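Murkico releases Volix 2 planning software for robotic computer disassembly

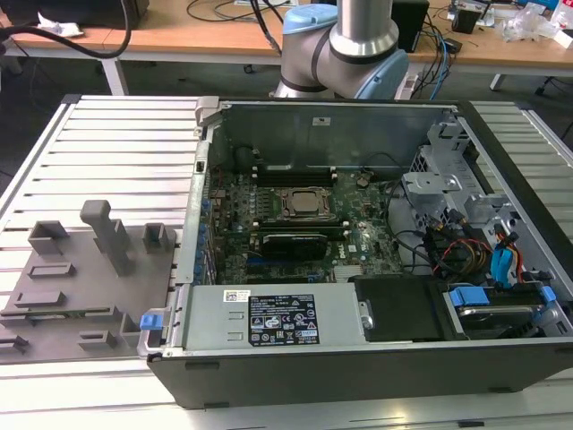
A desktop computer with its side panel removed, on the work table in front of the robot arm.

15 Oct 2021 – Murkico today released Volix 2, a new version of its task planning software for robot arms that take apart used electronics. The release is available to all current license holders as a free update.

Volix takes a list of parts to be recovered and works out an order of steps for the arm to follow. Earlier versions needed a separate program for each computer model. Version 2 builds the plan from a parts library, which ships with entries for 1700 components, including memory modules, power supplies, drive bays and cable connectors.

The update also adds support for Nilent, Murkico's perception package. Nilent locates parts inside an open chassis and passes their positions to the planner. If a cable blocks the way to a part, Volix reorders the remaining steps or stops and asks the operator for a decision.

Operators can review each plan on screen before the arm moves. Steps can be moved, skipped or locked, and changes are saved for the next unit of the same type.

Murkico tested the release at its Siregar workshop, where the software planned 3000 disassembly runs in simulation and 100 on the physical work cell. Logs from both sets of runs are included with the developer tools.

Volix 2 runs on Linux. Plans saved in the previous version can be imported, but custom gripper settings must be entered again. Support for laptops is planned for a later release.

Installation files and release notes are on the Murkico customer portal.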